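Chapter 4
Comparing End Effectors

In this chapter
Choosing what to compare
Writing a task list before the hardware arrives
Running matched trials
Reading the results when the two hands fail in different ways

Chapter 3 dealt with arms: reach, payload, and the repeatability figures that appear on a data sheet. Those figures describe where the wrist can go. They say very little about what happens once the wrist is there. A good arm with the wrong hand on it will miss a cup as reliably as a poor one.

Makers publish grip force, stroke, and weight for almost every gripper on the market. These are useful for ruling things out. If a part is wider than the gripper opens, no trial is needed. Past that point the data sheet runs out, and the only way to choose between two candidates is to give them the same work and write down what they do.

4.1 Two hands, one bench

The simplest arrangement is to mount the candidates on the same arm, one after the other. This keeps the arm, its controller, and its calibration out of the comparison. It is slow, though, and every change of tool means a new tool center point and a new set of collision limits.

The other arrangement uses a two-armed robot with a different end effector on each side. Both can be tried in one session on one set of objects. The cost is that left and right are never quite the same. Camera views differ, cable routing differs, and an object placed for one arm may be awkward for the other. In the Lultham exercises at the end of this chapter you will swap the end effectors halfway through and run the list again. Do not skip the swap. Without it, a difference between the arms can pass for a difference between the hands.

A compact gripper usually has few moving parts and a grip that is easy to predict. A multi-fingered hand can take more shapes, but each shape has to be commanded, and each joint is one more thing to tune. For a shallow object such as a bowl, the approach matters as much as the grip. The rim can be pinched from the side, or the fingers can go under it. Record which approach was used in every trial — a result without it cannot be compared with anything.

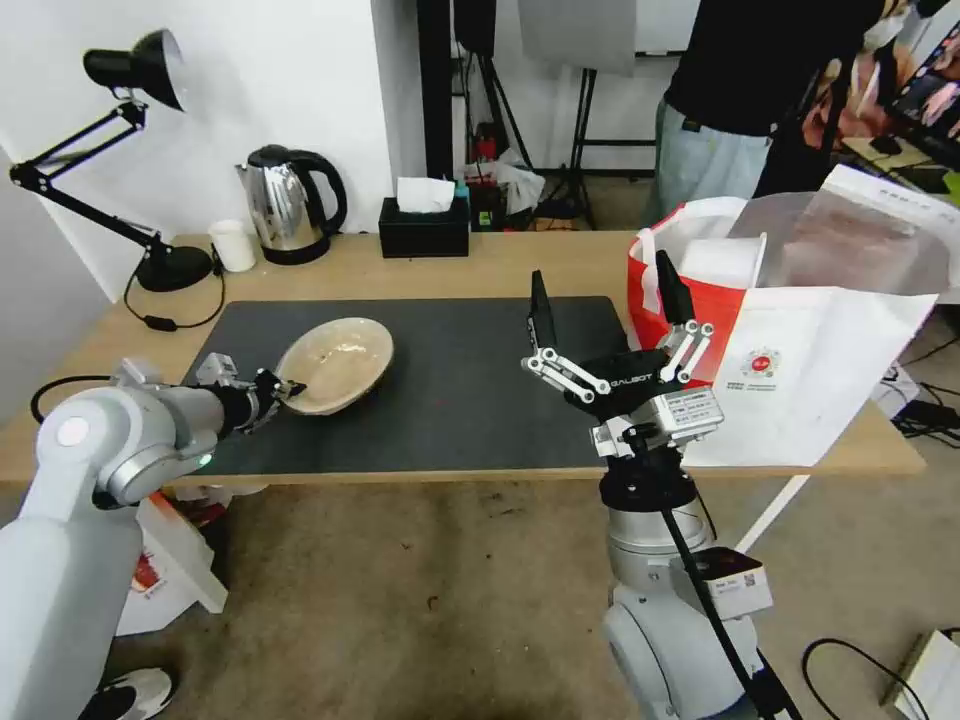

Figure 4.1 Compact gripper (left arm) at the rim of a bowl, with a multi-fingered hand mounted on the right arm.

4.2 The trial sheet

The Mandden sheet used in this book has one line per attempt. Each line gives the object, the start position, the approach, the outcome, and a short note. Plan on 25 attempts per object for each hand. Fewer than that and one bad afternoon can decide the matter.

Define the outcomes before you begin. "Lifted" should mean clear of the mat and held for 2 seconds. "Slipped" and "pushed" are separate failures and call for separate fixes, so keep them in separate columns.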